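**Gurkari Rovers v Nodside – anyone else there?**

**leftpeg41**
Lost 2-1, and I drove 41 miles to see it. We were fine for an hour. Then Figueroa went off and the midfield went with him. Both Nodside goals came down our right, where you could have parked a bus and nobody from our side would have asked it to move.

**dikon_end**
You're being generous with the hour. We had one shot before halftime and it hit the corner flag. Baumgart kept us in it. That save low to his left was the best thing I've seen at this level since August.

**mrs_offside**
Disagree on Figueroa. He was walking by minute 50. Collado had to take him off, he just took off the wrong shape with him. Going to three at the back against two quick wingers is brave, I'll give him that.

**leftpeg41**
He was walking because he'd done everyone else's running.

**ngubane_road**
Attendance was given as 2,752, by the way. I'd like to know where they were all sitting, as I had a row to myself and somewhere to put my coat.

The refreshments hatch deserves its own match report. Eight minutes in line for a donut.
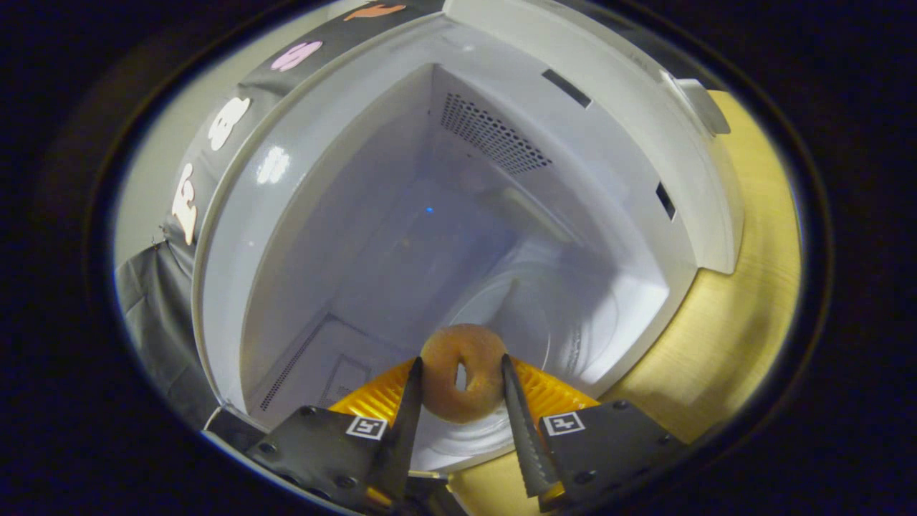
*Donut, microwave. Still a better finish than ours.*

**dikon_end**
Eight minutes is good for the Dikon end. I missed the equalizer for a hot dog.

**nodside_neil**
Nodside fan here, coming in peace. Thought you were the better side until the change. Your number 8 can play. Second goal was offside by a yard and I enjoyed it very much.

**mrs_offside**
Thank you for the honesty, please leave.

**leftpeg41**
So we agree it was offside, and Collado still gets the blame?

**mrs_offside**
Yes. Both things can be true – he had 100 seconds to reorganize after the first one and spent them shouting at the fourth official.

**ngubane_road**
Anyone got a spare seat in a car for the away game? I can pay for gas and I won't talk about wing backs.

**dikon_end**
Got one. Message me. You will talk about wing backs.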